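Elogio de la camisa oscura
Contra el cajón de las cosas buenas 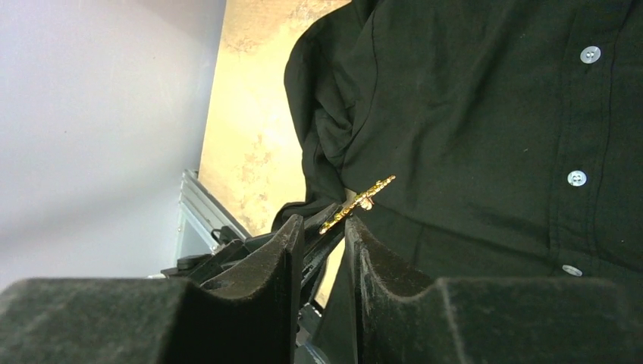
Núm. 583, pág. 3

Llevo toda la semana pensando en el dorado. En lo poquísimo que hace falta: una pieza pequeña, alargada, de superficie labrada, puesta en diagonal contra una camisa casi negra, y ya no hay manera de mirar otra cosa. Los botones, de un gris claro, discretos, se quedan en su sitio y dejan que brille ella.

Mi tesis es sencilla y la defiendo con todo el entusiasmo del que soy capaz: hay que sacar los adornos del cajón. ¡Todos! El broche de la abuela, el alfiler que compramos en un viaje y que nos pareció demasiado, la aguja de corbata que ya no sujeta ninguna corbata. Y hay que llevarlos con la ropa de diario, la que coge pelusa y se arruga en el codo en cuanto una dobla el brazo.

Marlene Oltmanns, que durante años tuvo una mercería en Tridirach, me escribió un jueves para llevarme la contraria. Sostiene que el metal trabajado pide seda, o por lo menos un buen paño, y que sobre algodón mate parece perdido. La respeto muchísimo (de botones sabe lo que no está escrito), pero creo que se equivoca. La seda compite. Tiene sus propios reflejos, quiere que la miren. El algodón oscuro se los traga, y entonces cada granito, cada vuelta del relieve recoge la luz para él solo.

Tengo debilidad, además, por el negro que no es negro del todo, ese que junto a la ventana tira un poco a verde. Mi camisa preferida es así. La compré en Dreteck una tarde de lluvia y la he llevado a bodas, a mudanzas y a la cola del pescado. Con un broche cerca de los botones cambia entera, y eso que no le he planchado las mangas en mi vida.

Se me dirá que las cosas buenas se pierden. Claro que se pierden, yo perdí en abril un pendiente precioso y todavía miro al suelo cuando paso por aquella calle. Pero lo llevé puesto muchísimos días, y me acuerdo de casi todos. De los que siguen guardados en su cajita, con su algodón, no sabría contarles nada. Esta noche vuelvo a abrir el cajón, que queda por lo menos un alfiler al que le debo una salida.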